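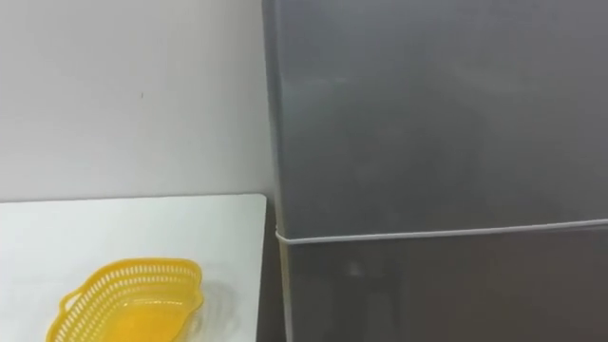

Pre-run checks for the arm, revision 4. The last three revisions were written by me alone, at night, and it showed. Kereo, as we've named the thing (over my objections), runs from the back room at Nikarville, and whoever is running it fills this in first. Yes, even for a quick one. Start position is both fridge doors shut and the yellow basket on the white table with nothing in it. If you find somebody's lunch in the basket, move the lunch.

## 1. Before power

- [x] E-stop within reach of the person, as opposed to within reach of the arm. *Comment: moved it again. Please stop moving it back.*
- [x] Base bolts tight. *A quarter turn on one of them. Marked with paint pen.*
- [x] Wrist cable has slack at full reach. *Fine. It still rubs a little on the way round, so look at the sleeve as well as the plug.*
- [ ] Spare fuse in drawer. *There is a fuse in the drawer. It is the one that blew in January.*

## 2. Power on, no motion

- [x] Supply settles before you enable the joints.
- [x] No fault codes. *Got 3043 at first boot, gone at the second. The Fatus manual gives 3043 one line, and the line is "see supplier."*
- [x] Speed cap at 500 in the config. Read the number aloud. *I felt silly. I also found it set wrong.*

## 3. Basket reach

- [x] Fingers open and close on command, thumb last.
- [x] Thumb goes down inside the rim without leaning on it.
- [x] Hand backs out the way it came in.

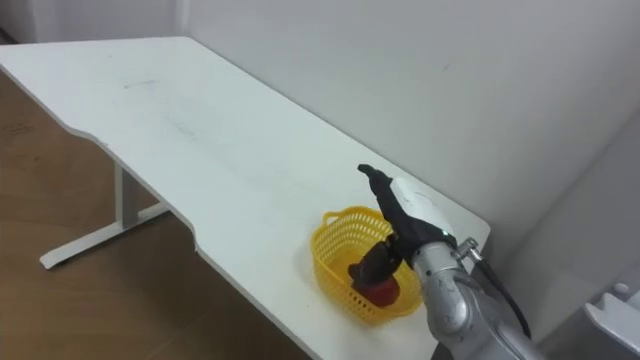

- [x] Stop pressed once in mid-reach, on purpose. *Arm held where it was. Do this one every time, including when you're bored of it.*
- [ ] Grip force logged. *Logger was writing to a full disk. Deleted Kumarasinghe backups 1 to 3, will regret it.*

## 4. Fridge reach

- [x] Door propped before the arm moves. The arm does not do doors. We've discussed this.
- [x] Hand clears the shelf lip going in.
- [x] Everybody's head out of the fridge.
- [ ] Approach slow enough for fruit. *Passable. I'd take another notch off the last inch or so. Apples are cheap but the shelf came with the fridge and I can't find a replacement.*

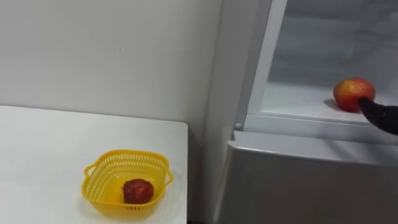 Miroslava Lukáč wants it noted that section 4 should have its own stop test, seeing that the stop button is a long stretch from the fridge side, and that she will not sign a sheet where the only test is at the table. Added for revision 5.

## 5. Shutdown

- [x] Arm parked, joints disabled, then power. In that order, Tobias.
- [x] Fridge shut.
- [ ] Sheet signed by a second person. *See above.*

Open items: fuse, logger, stop test at fridge, sleeve on wrist cable. Tobias Dunleavy has the fuse.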